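Clear Boxes, Tinted Lids, and a Lot of Claims

The woman who runs the packing room at Sterklow doesn't want her name on this. She has been there nine years, she orders the storage boxes, and she has heard every pitch there is for a better one. I went in thinking that a plastic box is a plastic box. I came out thinking mostly the same thing, with a few reservations.

"You should see the catalogs," she said. "Menadik sends one every February. They'll tell you a box changes how you work. It holds stuff. If it holds stuff and I can get the lid off, I'm fine."

Her shelves hold 616 boxes, a number she knows because she had to pay for them. Most are see-through. That was the selling point when the old cardboard went out: look at the shelf, see what you need, stop opening things. I asked if it worked that way.

"For the first month. Then people put paper inside, or they pack it so the small parts sit behind the big ones. Now you're looking at a see-through box and you still can't tell what's in it. We went back to labels. So I paid extra for clear plastic and I'm still writing on tape."

She doesn't want the cardboard back. It sagged, and the bottoms gave out. But she is careful to say that any stiff box would have fixed that, clear or otherwise, and that the cheaper ones in solid gray would have done it for less.

The lids are where she gets worked up. Hers came from two makers, Menadik and Bilex, and they don't swap. The Bilex lids are loose enough to slide off if you tip the box. The Menadik ones fit well, in her words, "until you want in."
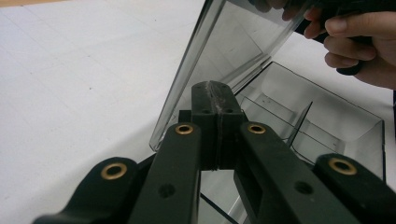 What is the best way to open a tight lid on a plastic box?

Work at one corner first and lift it slowly, then let the rest of the edge follow. Pulling straight up from the middle puts all the strain on the rim, and that's where thin plastic tends to crack.

She learned this the expensive way. In her first year with the new boxes she threw out 37 lids, nearly all split along the edge. The sales rep told her the plastic was made to flex. She asked him to open one in front of her, and he did it fine, with an empty box on a clean table and both hands free.

"That's how they test them, I guess. Try it with the thing full and your other hand holding a packing slip."

I pushed back a little here. A tight lid keeps dust out, and some of what Sterklow ships is small enough to spill. Surely that's worth a few cracked corners? She thought about it longer than I expected.

"For screws, sure. For anything I'd be upset to find on the floor. But we put those lids on everything. There's a box of folded cloths back there with a lid you need to fight. What's getting out? Cloths?"

The tinted lids are another sore point. They come with a smoky tint, and the catalog says it hides scratches. She agrees that it hides scratches. It also hides whatever is under it, and on the low shelves the lid is the part you see. She has asked for plain ones and been told they are a special order, with a minimum of 3000.

"Who needs 3000 lids? I don't need 3000 of anything."

I asked about Gyamfi, a newer outfit whose boxes have hinged lids that stay attached. She had a sample on her desk with pencils in it. She likes that you can't lose the lid. She doesn't like that it needs room behind it to swing, and her shelves are spaced too close for that. Moving the shelves would cost more than the boxes did.

So what would she tell someone setting up a room from scratch? She didn't want to answer, and then she did. Buy one kind from one maker. Buy a few first and use them full for a month before the big order. Put the labels on the short side. She wouldn't say which maker.

"You'd print it, and then they'd call me."

I did ask whether the switch had saved any time at all, as the brochures promise. She said it might have. She said about the same number of orders go out the door as before, and that the room looks better when the boss walks through.

"I think that's what we bought," she said, and went to find a roll of tape.

Recent items
Are Shelf Liners Worth the Money?
Labels That Stay Put, and Some That Don't
Packing Tape: What the Width Gets You
A Second Look at Stacking Bins
Readers Write In About Drawer Dividers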